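How Much Rice Do We Throw Away? My Term Project on Leftovers in Shared Kitchens

Đạt Lò
May 5, 2019

I picked this topic because I live in a student house and I cook rice nearly every day, and I kept noticing how much of it went in the bin. My gran would be horrified! So when we were told to choose anything to do with food and the home, I already knew what I wanted to look at. I wanted to find out how much cooked rice gets wasted in a normal student kitchen, and whether measuring it out properly would change anything.

How I did it

I asked people in three houses to join in, which gave me 16 people altogether (one dropped out for a week when she had the flu, but she came back). The houses are on Damgaard Road, Hekeo Court and Trovell Street. Each kitchen got a set of cheap digital scales and a notebook on a string. Whenever someone scraped rice off a plate or out of a saucepan, they had to weigh it first and write it down. Anything left in the fridge and then thrown out later counted too.

We did this for all of February. For the first half everybody cooked just as they usually would. For the second half I put a measuring cup in each kitchen and stuck a note on the cupboard with how much dry rice to use per person. I went with 67 grams, which sounds oddly exact, but it was what my own cup held when I filled it level and weighed it, so there we are.

What I found

In the first half the three houses threw away 3828 grams of cooked rice between them. I had to add that up twice as I didn't believe it. Hekeo Court was the worst by a long way, and I think that's down to them all cooking separately, so you get lots of little pans with a bit stuck in the bottom of each. Damgaard Road take turns to cook for the whole house and they hardly wasted any.

The second half was better in Damgaard Road and Trovell Street. In Hekeo Court it made no difference at all, and when I asked why, two people told me they hadn't read the note (thanks for that). Another said 67 grams wasn't enough after football, which is fair, and I probably should have given a bigger amount for hungry days.

The other thing that came up was storage. People cooked extra on purpose, meaning to have it for lunch, then got worried about whether it was safe and binned it. Hardly anyone knew you're meant to cool it quickly and get it in the fridge. I didn't know either until I looked it up for this project.

What went wrong

The notebooks were a bit of a mess. Some entries just say "loads" or "a spoonful", and I had to leave those out, so the real total must be higher. Someone at Trovell Street also weighed their rice with the plate still underneath for two days. I took the weight of the plate off afterwards, but I might have used the wrong plate.

If I did it again I'd run it for longer and include pasta, as several people swapped to pasta halfway through and that muddles the results. I'd also like to try it with families. My aunt has offered, and she cooks for eight, so that would be a proper test.

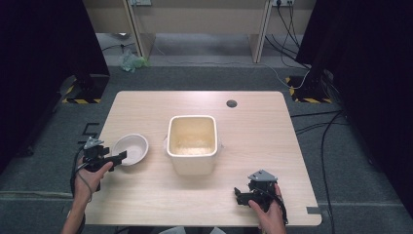 Fig. 1. Pale grains in the bottom of a square white container, with a shallow round bowl to the left.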